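Rusteck: getting gripper poses out of a two-hand recording

Quick version, I'll clean it up later. Assumes you have Rusteck built and a session folder from Tidwood copied over. Use the March build or newer, the old one drops the second tracker without a warning.

Step 1. Check the markers in the head view

Open the head stream, scrub to a frame with both grippers up in front. Each one has a white block with a black and white marker on it. Want both of them sharp. Side faces count too, if the detector picks them up.
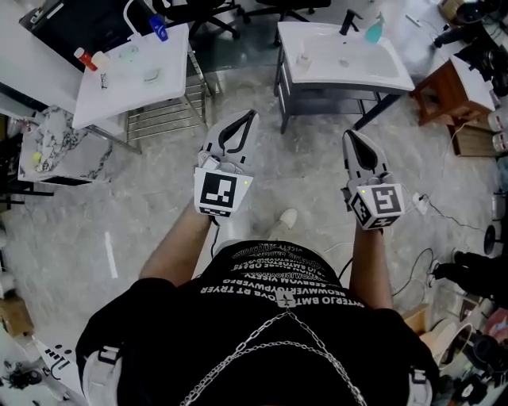

Step 2. Run detection

rusteck detect --session morris --hands 2

Left and right get assigned by marker ID, not by where they are in the view. So crossed arms are fine. If IDs come back swapped, fix hands.yaml and rerun, don't patch the output by hand (Elin Rosser did, took a whole afternoon to undo).

My run: 866 frames in, 7 with no pose. Good enough. Gaps that short get interpolated.

Step 3. Mask the gripper view

The wrist stream is fisheye. Jaws stay put in the center and body at the bottom while everything else moves, and the feature tracker loves to lock on to the pads. Mask the lower part. Mask the black corners as well, teh default mask misses them.
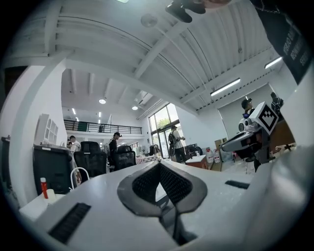
Set max_features to 400. Higher was slower and no better for me. Straight ceiling beams are handy for checking the undistort, if they still bend your calibration file is the wrong one.

Step 4. Merge

rusteck merge --session morris --align head

Look at the residual plot before exporting. A slow drift is usually clock offset, a sudden jump is usualy a bad marker frame. Drop it and merge again.

Loader bugs go to Birgit Teuber, calibration stuff to me.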